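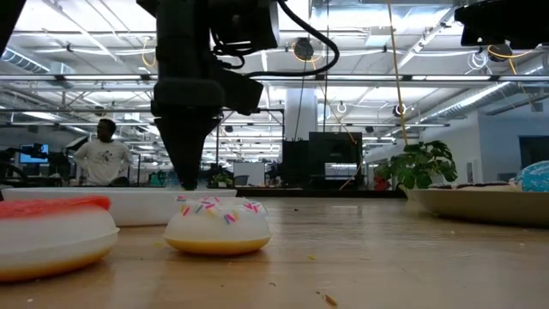
Two toy donuts on a wooden tabletop.

Passenger Service Agents (2 posts), Ekthorpe Regional Airport

Nemau Ground Services handles check-in, boarding and arrivals for the airlines using Ekthorpe. We are hiring two passenger service agents for the summer schedule, with a start date in August. Both posts are full time, on rotating shifts that include early mornings, nights and public holidays.

The work
You will check in passengers and bags, verify travel documents, make gate announcements and board flights. When a flight is delayed or canceled you will rebook passengers and arrange hotel rooms and meals. Agents also meet arriving flights, help passengers with connections and file reports on missing bags.

What we ask for
High school diploma or equivalent
Clear spoken and written English; a second language is useful
Able to lift bags onto the belt and stand for most of a shift
Able to pass the background check for an airport badge
Own transportation, as the first shift begins before the buses run

Airline experience is not required. Training is paid and takes some 30 days, split between the classroom at Mendes House and the check-in hall. Uniform and staff parking are provided.

How to apply
Send a resume and a short cover letter to Lilla Bárány, Station Office, Ekthorpe Regional Airport, by 30th June. Please say which shifts you cannot work. Interviews will be held at the station office. Applicants who work for us at Jorkar may apply for a transfer using the same process.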